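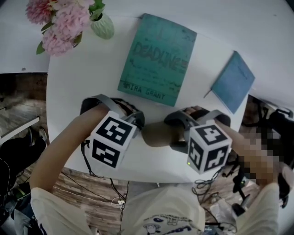

June 17, 2018

Dye bench, second madder series. Weighed out skeins from the Grilau cone this morning, 35 g each, scoured overnight in soft soap. Total on the rail is 1092 g including the three spares. Tags are waxed string with knots, as last time. The paper ones went to mush.

Alum at 15 percent on weight of fiber for all pots except pot 4, which gets 10. I want to know if we can drop to 10 for everything. Fulgencio Maldonado says the Vedcombe people have always used 10 and see no loss in the reds, but their water is much harder than ours. Ran the tap test again and we are still soft, so chalk goes in at a pinch per pot.

Root is the Eglītis lot, chopped, two years old. Smells right. The first rinse came off yellow-brown and I threw it out. Second rinse kept in the gray bucket for overdyeing the failed oranges from November.

Heating notes: pots 1 and 2 went up slowly and held at 60 C. Pot 3 got away from me while I was on the phone and reached 74 before I pulled it off the ring. It will probably go brown. Leave it in the series anyway, marked. 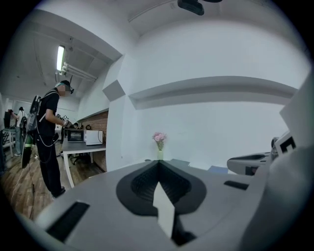 Pink flowers in the small green vase, by the white wall.

Pulled a test strand from each pot at one hour. Pot 1 a clean brick red. Pot 2 the same, slightly patchy where the skein tie was too tight. Pot 3 duller, as expected. Pot 4 lighter than 1 but I would not call it weak. Need to see it dry, in daylight, before deciding anything.

The Isow scale drifts again. It read 867 for the jar of alum, then 861 a minute later with nothing moved. Changed the battery, no difference. Use the balance by the sink for mordants until it is sorted out.

To do: loosen all ties to figure eights, dry samples out of the sun, wash fastness on 1 and 4 first. Order chalk. Ask Fulgencio which root they had for the 10 percent pots.

Left everything to cool in the liquor with lids on. Rinse tomorrow.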